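Sorting a Mixed Box of Craft and Toy Pieces

Loose strips, rings, bands and tiles tend to end up in one box. Sorting them takes an evening at most, and you only need a clear table and a few small tubs with lids.

1. Clear the table and wipe it down. Any flat surface will do, but a plain one makes small pieces easier to find.

2. Tip out a handful at a time. My first box held 200 pieces and I poured the whole lot out, then spent 10 minutes picking them up off the floor.

3. Pull the bendy pieces out first. Bands and loops sit on top of everything else and hide what is under them. Untwist each one and lay it flat before you put it away.
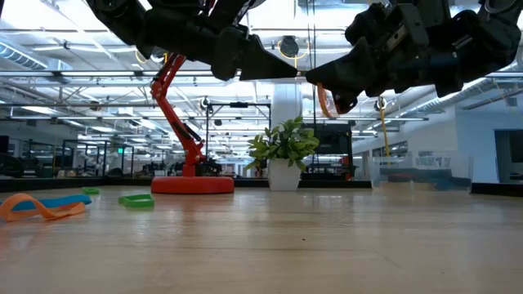 4. Go by shape next. Long strips go in one tub, rings and open squares in another, small flat tiles in a third. Pallavi Mishra sorts by color and likes how it looks on the shelf, but I find a green ring faster in a tub of rings than in a tub of green things.

5. Check each piece as you go. Cracked strips and stretched bands can be thrown out. I dropped 43 from the last box, mostly old bands.

6. Label the tubs on the front. I use the Drarska stick-on labels – they peel off cleanly if you change your mind. Masking tape works too.

7. Stack the tubs with the heaviest at the bottom. Small tiles can go in a zip bag inside the ring tub if you run short of lids.

Keep one extra tub for anything that doesn't fit a group. Go through it in March or whenever it fills up, and start a new group if you see several of the same shape.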